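Jornada de puertas abiertas en Flisau: pinzas de mano para aprender a manejar ropa
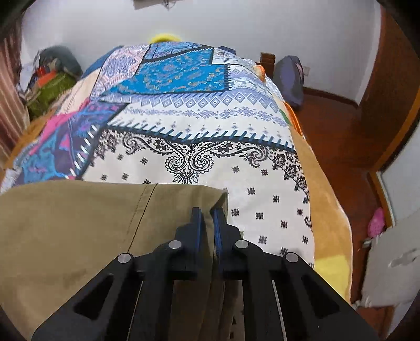

La pinza de mano sujeta el borde de una prenda caqui sobre la cama.

El taller de Flisau abrió sus puertas en abril para enseñar el trabajo de Meltum, su proyecto de manipulación de tejidos. Asistieron 100 personas, repartidas en grupos de 10.

La demostración se centró en una tarea doméstica: coger ropa extendida sobre una cama y doblarla. El operador lleva la pinza en la mano y la cámara va montada en ella. Las grabaciones sirven después para entrenar al brazo robótico. Hasta la fecha el equipo ha reunido 1.043.

Edin Georgiou, responsable de las sesiones, explicó que las telas dan más problemas que los objetos rígidos. «Una caja tiene la misma forma cuando la sueltas. Una camisa, no», dijo. También comentó que las colchas estampadas complican la localización del borde de la prenda.

Los visitantes pudieron probar la herramienta en turnos cortos. Al final hubo preguntas sobre el desgaste de los dedos y el plazo para trabajar con toallas y sábanas.

La próxima visita será en Illcombe. Las inscripciones se recogen en la recepción de Flisau hasta las 2 de la tarde.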